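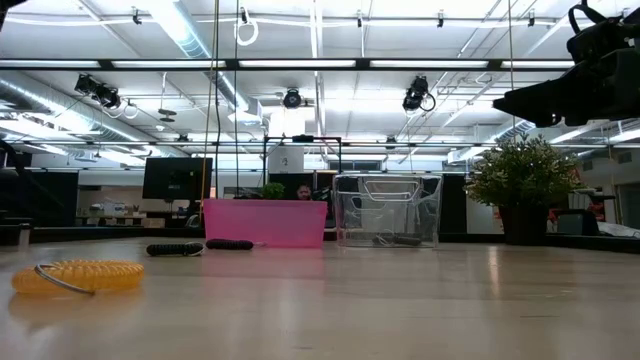 Minutes of the Gilen project meeting, Wedham lab, Saturday

I took the notes again, so blame me for anything missing. We started at ten, in the side room with the bad projector, and ran over by a fair bit, mostly on item 3. Two people joined on the call and could hear us most of the time. Corrections to me by email please, or just write on the printed copy by the kettle.

1. Last time's minutes

Agreed, with one change. I'd written that the left-arm calibration was "done", and it had been started. It has been finished now, so the word is right but a fortnight early. I've changed it anyway.

The action about tidying the shared drive carries over. Again.

2. Where we are with the coil task

For anyone on the list who hasn't been along before: the task is to pick coiled plastic key cords off the table one at a time and put each in a bin. We like them because they're awful to grip. They're springy, they stretch when you pull from one end, and a black one lying flat looks much the same to the model whether it's a tight loop or a loose one. The metal rings add their own fun, as the fingers can close on the ring and leave the coil swinging underneath.

We now have 1000 demonstrations recorded and checked. The last batch went in on time, which I'd like minuted because it hasn't happened before! The mix is better too, with more of the black cords, and more starts where two of them lie close together. The early batches were far too kind and had everything nicely spread out.

Somebody asked whether clear bins and coloured bins are evenly split across the set. They aren't. There's a good deal more of the pink one in the first half, when we only had the one clear bin to share with the other bench. We agreed to put this in the write-up plainly and to test for it (see 3).

3. Results from the new method

This took most of the morning. The old Gilen model looks at all the views at every step and weighs them up for itself. The new version starts from the fixed view to choose a cord, then hands over to the wrist view for the last part of the reach, and it's allowed to back off and choose again if the wrist view disagrees. That backing off is really the whole idea. Everything else is plumbing.

We ran 40 trials with each version, same starting layouts, same operator resetting the table. The new one got the cord into the bin in 90 per cent of them. The old one was clearly behind, and most of the gap was in layouts with black cords close together, which is what we'd hoped to see. On the bright colours there was hardly anything between them.

I said I was pleased, and I was, but there was a long (friendly) argument about how much it means. Points raised, in no good order:

– 40 is a small number and the layouts were drawn up by us. Someone who isn't on the project ought to lay out the next lot.

– The new version is slower. When it backs off it sometimes picks the same cord again, backs off again, and so on. We watched one recording where it dithered over a single cord long enough for people to start cheering it on. It counted as a success, and I'm still not sure it should have done. We need a time limit written down before the next round, so that we aren't deciding it afterwards.

– Glare on the tabletop. It's a pale wood surface under strip lights and the wrist view gets a bright patch across it at some angles. Two of us think this explains several of the failed grasps, one of us thinks it's the fingers closing too early. The logs would tell us but the finger force channel wasn't being saved that day. It is now.

– Clear bins. Things behind them show through the walls, and we don't know if the model minds. Nobody had looked at the drops separately from the grasps, so the figures we have lump the two together.

– Does the hand-over between views help at all, or is it only the second try? This was the best question of the meeting and I wish I'd thought of it. We could let the old model have a second try as well and compare. Everyone agreed this must be done before we claim anything.

We also looked at how many demonstrations the method needs. Trained on only 100 of them, the new version still reaches for a sensible cord, but it's poor at the last bit and tends to nudge the coil along the table instead of closing on it. We haven't run enough in between to draw a curve and I'd rather we didn't draw one yet. 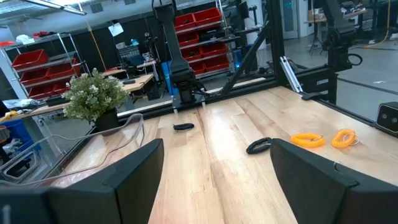

4. Simulation (Chege)

Short item. Chege can now model a cord as a proper spring, with the ring attached, and it looks lovely. Sadly it's also very slow, and the grasps that work in it don't match the ones that work on the bench. The friction is the likely culprit. We talked about measuring it properly by dragging a cord along the table with a spring balance, which would take an afternoon and cost nothing, and I can't think why we've put it off.

No Chege results in the write-up for now.

5. Lab bits

The wrist camera mount works loose after a long session. Please check it at the start of the day and again after lunch, and write in the log if you've had to tighten it. If it has moved, recalibrate – don't nudge it back by eye.

Cords that have been stretched out of shape go in the tub by the door. A few tired ones have crept back into use and they don't sit like the others.

Plants stay where they are. They're in a lot of the recordings by now, and moving them is a change to the background that we'd want to do on purpose. Watering is fine, obviously.

6. Brurent workshop

We're aiming to send a short paper to Brurent in March. I offered to draft the method section and was taken up on it rather quickly. The feeling was that we send it only if the second-try comparison is finished, and otherwise wait for the next one. There was some grumbling about page limits. The title is still open, and the suggestion made on the call won't be used.

7. Actions

– Second-try comparison with the old model, same layouts: bench team, before the next meeting.

– New layouts drawn up by someone from outside the project: I'll ask upstairs.

– Agree a time limit per trial and put it in the protocol: all, by email.

– Split the existing figures into grasps and drops, and by clear or coloured bin: analysis pair.

– Try a shade or a diffuser over the table and see what the glare does: bench team, if there's time.

– Friction measurement for Chege: me, with a borrowed spring balance.

– Tidy the shared drive: everyone, supposedly.

8. Any other business

The booking sheet for the bench is being ignored in the evenings. Please fill it in even if you think you're the only one staying.

Next meeting is same room, same time, and I've asked for the projector to be looked at.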